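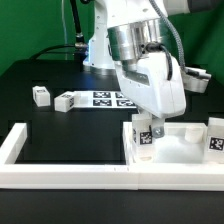 White robotic arm with its gripper fingers in a tray

How are jury and public votes combined when one jury is thrown out?
Posted in Music contests and voting

I help run the scoring for the Wallside song contest, a small regional event with 12 entries. Half the result comes from juries and half from a public vote. Each jury ranks every song and awards 12, 10, 8, 7, 6, 5, 4, 3, 2, 1 to its top ten. The public vote is a single online poll, converted so that its points total equals the juries' total.

We have nine juries. This year one returned its ranking upside down (its favourite in last place) and missed the deadline to correct it. The rules say an invalid jury "shall be replaced by a suitable value" and stop there. Do I drop the jury, or fill in an average? The two methods give different winners, by 2 points.

Grallell

Both methods are in use elsewhere, so the first thing to check is whether your rules fix the number of juries. If they do, dropping one is not open to you and you need a substitute.

The usual substitute is an aggregate. Add up the points from the eight valid juries, rank the songs by that total, then award 12 down to 1 in that order. Do not use the plain mean of the points. A mean gives fractions and compresses the spread, so the replaced jury carries less weight than the others.

If you drop the jury instead, rescale the public side. Each jury gives out 58 points, so nine juries give 522 and eight give 464. If the public pool stays at 522, the public has more than half the weight and your stated 50/50 split is broken. A two-point gap could easily come from this alone – check it before comparing the methods.

Ties within the aggregate should go to the song ranked by more juries, then to the one with more top marks. Write that down before you publish.

Panagiotou

Just turn the ranking the right way up. Everyone knows what they meant.

Estirar

I would not reverse it without a signed sheet from the jury. We had 67 complaints one September after a late correction, even though the correction was right. Publish the full table with the replaced column marked. Also, reversing the points is not the same as reversing the ranking: with 12 songs, the bottom two both score nothing, so you need the complete order from first to last.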